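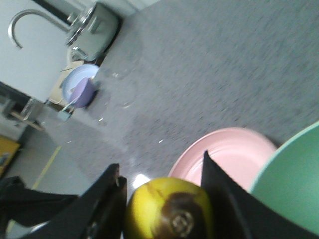 Yellow fruit in the grip, pink plate right behind it.

I've had Sistlow running on our kitchen arm since June, and I like it a lot more than I thought I would! It's a grasp planner from Favness: you feed it the wrist camera stream, it hands back ranked grasps, and your own controller does the rest. I came over from Watik, which was fine on boxes and mugs but got really nervous around anything round and shiny.

Fruit is where Sistlow wins me over. It picks a sensible spot, lines the fingers up on both sides and doesn't seem to care much about brown patches or glare off a polished counter (Watik used to plan grasps on the glare -- I have the logs). I ran 300 picks with the default settings and it got almost 200 on the first try. Then I spent an evening on the approach angle and it got noticeably better, so please don't judge it by the defaults.

Gripes? The replay viewer is slow, and it forgets your camera tilt every time you restart, so you're looking at a sideways kitchen again. Motion blur also makes the depth estimate wander. Slowing the last bit of the approach helps, and Samer Geagea has a nice config for that in the Shboul forum, with 12 lines to paste in.

Setup took me one afternoon, mostly calibration. If you only move boxes, stay with what you have. For kitchen stuff I'd buy it again, slow viewer and all.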